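Gerkberg Pantry Opens Its Second Door on Flandevbridge's East Side

FLANDEVBRIDGE, Saturday, August 1, 2026 — Gerkberg Pantry, the neighborhood grocery that has been feeding the west end of Flandevbridge for 20 years, is delighted to announce that it will open a second store this month in the old Cifuentes shoe building on Mill Street, and everyone in town is warmly invited to come in, look over the shelves and stay for a cup of coffee.

The new shop brings fresh fruit and vegetables, bread, dairy, dry goods and canned food back to a part of town that has been without a full grocery store since the last one closed its doors. Families on the east side have been taking the number 8 bus across the river to do their weekly shopping, and anybody who has ridden home on that bus with a melon in one bag and a gallon of milk in the other will understand why we are so pleased about this!

"My mother lives on Mill Street, and I have heard about the lack of a grocery store at every Sunday dinner for as long as I can remember," said Tarek Saliba, owner of Gerkberg Pantry. "We looked at a newer building out by the highway, and it had plenty of parking, but I kept coming back to the shoe store. People can walk to it. They can stop in for onions and be home before the pan is warm."

The Mill Street store will carry 400 everyday items at the same prices as the west end location, including the Lololance line of soups, beans and canned tomatoes that many of our longtime customers have come to depend on in the winter months. Bread will come over from the west end bakery each morning, and the seeded rye — we have been asked about the seeded rye more than anything else — will be on the shelf from the first day.

Customers who remember the Cifuentes building will find a good deal of it still in place. The tall front windows have been cleaned and reglazed, the pressed tin ceiling has been painted, and the long fitting bench where so many Flandevbridge children tried on their school shoes now sits just inside the entrance, for anyone who would like to rest a minute or wait for a ride. The building work was led by Siu-fong Peng, who also drew up the plans for the west end store's cheese counter a few years back.

"The bench was under two layers of carpet and a broken display case," Peng said. "It needed new legs at one end, and after that it was fine. I bought my own daughter's first sandals there, so I was never going to let it go in the dumpster."

Day-to-day business will be in the hands of store manager Nicanor Sarmiento, who started at Gerkberg as a weekend bagger and most recently ran the produce department. He would like shoppers to tell him what they miss and what they cannot find. A notebook for requests will be kept by the register, and he promises to read it every evening, even the pages in crayon.

Delivery will be offered from the new store to homes on the east side of the river, free on orders over $63. Orders can be placed by phone or at the counter. Shoppers who already have a Gerkberg card can go right on using it at both stores, and points earned at one may be spent at the other.

Opening week will include soup tastings in the afternoons, a drawing for a basket of groceries, and a coloring table for younger visitors. Paper bags are available at the register, though we would love it if you brought your own.

Both stores will be open Monday through Saturday. Anyone interested in working at Mill Street is welcome to ask for Nicanor at the west end store and fill out an application while they are there.
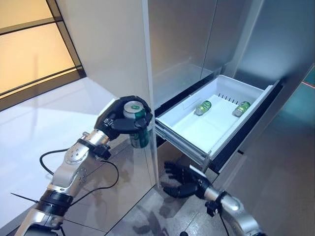
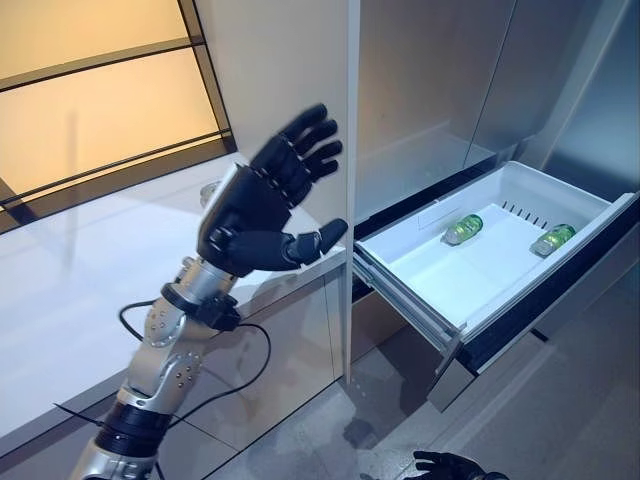 A green can in hand, first picture.

By Dénes Vida, for Gerkberg Pantry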